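Nustell reading room gets its long table back, bare for now 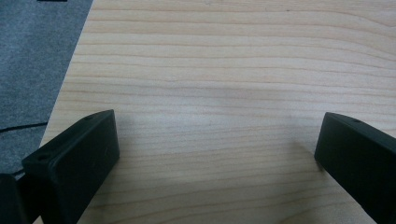

Pale wood, and nothing to put on it yet

The reading room at Nustell has a pale wooden tabletop again, after a winter in which readers balanced newspapers on their knees and pretended to like it. The new top was supplied by Vorkero, a joinery firm in Idell, and went in during March. It has a matte finish and plenty of fine grain, which regulars have already been caught following with a fingertip when they should have been reading the planning notices.

The old top was retired last autumn after 90 years of elbows. A public appeal for its replacement set out to raise 3000 pounds and stopped at 1096, at which point Vorkero agreed to do the work for what was in the tin. The firm has asked for no plaque. It has asked for coasters.

Whether it will get them is another matter. The room's house rules, revised for the occasion, now run to three pages and forbid hot mugs, wet umbrellas and the sorting of jigsaws by colour. Pencils are allowed. Pens are "under review".

The grey carpet stays, having been judged good for a few more years by people who do not have to hoover it. Lamps have been ordered from Bezerra and are expected before the summer, when the evenings will be light enough to manage without them.

The room opens at 10am. Bring your own coaster.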